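How to Run a Stamp Card Trail on Your Shopping Strip

Posted 30th October by Antigoni Christodoulou 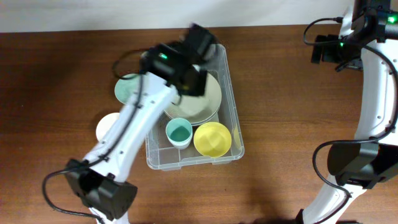
Tableware in a plastic bin on a brown wooden table.

If your strip has a bakery, a hardware shop, a couple of cafes and a place that fixes shoes, you already have everything you need for a stamp card trail. I love these things! Shoppers pick up a card, get it stamped at the businesses taking part, and drop the full card into a barrel for a prize draw. We've run ours along Arancibia Street every December and it's still my favourite fortnight of the year (my own shop is the homewares one on the corner, so I get to see the kids come through comparing stamps).

What follows is how we do it. Change whatever doesn't suit your street.

Start with the shops, and go in person

Email is hopeless for this. Walk the strip mid-morning, when most places are quiet, with a one-page sheet that says what's involved, what it costs and who to ring. Leave the sheet even if they say yes on the spot, as the person who says yes often isn't the person behind the counter on the day.

We ended up with 16 businesses last year, and that was a lovely number for the card. Any more and the boxes get too small for a stamp. If you're a tiny strip, don't worry, a short trail is easier to finish and people with prams will thank you for it.

Ask for $50 from each business. It covers printing and the stamps with a bit left over for the prize. Collect it before the artwork goes to the printer. I can't stress that enough, having once spent most of a weekend chasing the last few.

Decide what earns a stamp

You have two choices: a stamp for walking in, or a stamp for buying something. We went with a $5 minimum spend and it caused endless fiddling at the counter, so the next year we made it walk-in only and everybody relaxed. Sales held up perfectly well, according to the shops. People do buy things once they're standing in front of them.

If you do want a minimum spend, check the rules for trade promotions in your state first. Some states want a permit for a prize draw over a certain value, and the rules for free entry and paid entry can differ. It's a short job online and much better done early.

Get the card right

Fold an A4 sheet in half to make an A5 card. Put the map inside, the stamp boxes underneath it, and the name and phone number on the back. Things to check before it goes off:

Every shop name spelled the way the shop spells it
Opening hours, including the ones that shut early
The closing time for entries
Where the barrel is
A line saying how winners will be contacted

Use uncoated stock. Gloss looks beautiful but the ink smears, and you'll have blue thumbs all up and down the street. Patricio Benítez at the print shop talked us into a matt cream and I've never looked back.

Order self-inking stamps, each with a different picture. Ours has a teapot, the shoe repairer has a boot, and the butcher wanted a pig in a hat, which the kids go mad for. Buy a spare plain one too, and keep it somewhere central. One will go missing.

Sort the prizes

One big prize and a handful of small ones works a treat. Our main prize was a hamper with something from every shop, and we put its value at $599 on the poster. Write down each item and its retail price as it comes in, so you can show how you got to the figure if anyone asks.

Small prizes can be vouchers. Put an expiry date on them and make sure each shop keeps its own list, otherwise you'll be the one getting phone calls in winter.

The week before

Drop off the packs yourself: cards, stamp, window poster, and a half-page of notes to stick beside the till. The notes need to cover what to say when someone asks how it works, what to do when the cards run low, and your number. Keep it big enough to read without glasses.

Then get the word out. School newsletters are gold. So is the noticeboard at the library, and the local Facebook group if yours is a friendly one. Chalk a footprint outside every shop if council allows it (ask first, ours wanted a quick email and were very nice about it).

While it's running

Do a lap every second day. Top up cards, ask how it's going, take a photo or two. You'll hear good ideas on these walks. Hortensia Cisternas at the wool shop suggested a seat and a jug of water at the halfway point, and it made an enormous difference for our older shoppers.

Draw day

Hold it outside if you can, with a bit of music. Have someone with no shop on the strip pull the cards out. Read the names clearly, ring the winners straight away and write everything down.

Afterwards, go back around with a short form. Ask how many cards they stamped each day, whether they saw new faces, and whether they'd do it again. Keep the forms with the printer's artwork and the leftover stamps in one labelled tub, and next year's organiser can start from there.

Questions are welcome in the comments, and I'm happy to send our counter notes to anyone who'd like a copy.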